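Home | Courses | Study Guides | Ask a Tutor | Log in

How to plan your first month of a distance course

So your login has arrived and you're itching to start. Great! Spend one evening on a plan before you open Unit 1 and the whole term gets easier (I promise it's more fun than it sounds).

First, download the module handbook and find every deadline. Put them all in one calendar, the paper kind if you like, and add a reminder 9 days ahead of each.

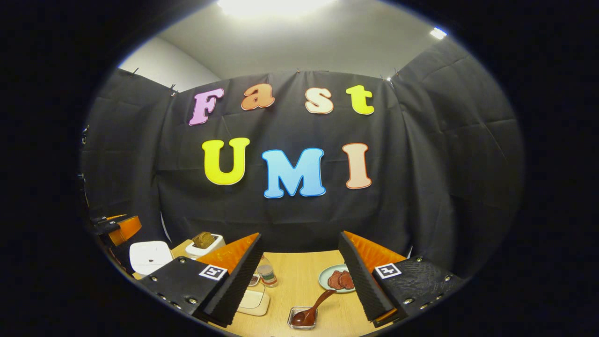
Colorful foam letters on a black backdrop

Next, pick your study slots. Short ones are wonderful! I did most of my Zulu course at Cindbridge before breakfast, and two early sessions a week got me through a 102-page reader by November.

Now tackle the first assignment, which is usually 500 words. Write 400 of them as fast as you can, badly if need be, and leave the rest for your introduction and ending. 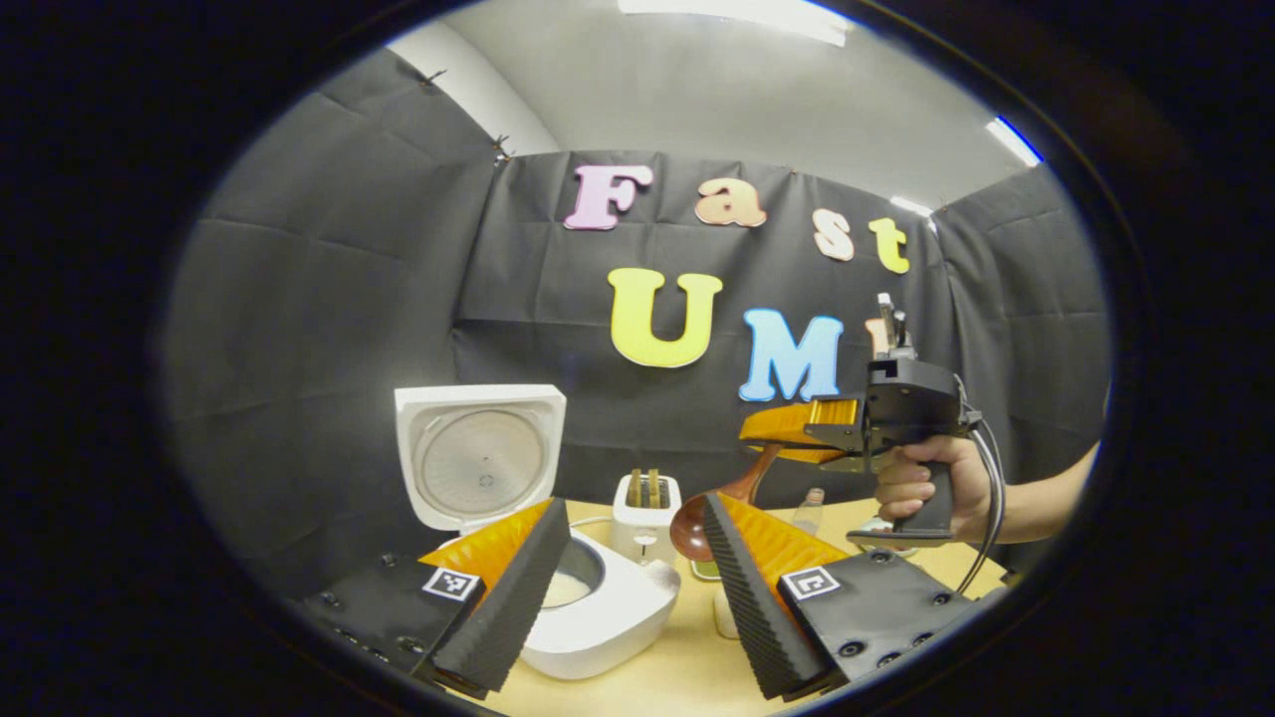

Then put the draft away overnight. When you come back, read it out loud with the marking guide next to you and fix whatever makes you stumble. Post a question in the course forum too, even a tiny one – tutors love hearing from people early on, and you'll meet your classmates that way.

Happy studying!
Dineo Msimang

Related guides
Taking notes from recorded lectures
Using the Skemov library from home
Vudville evening courses: how to apply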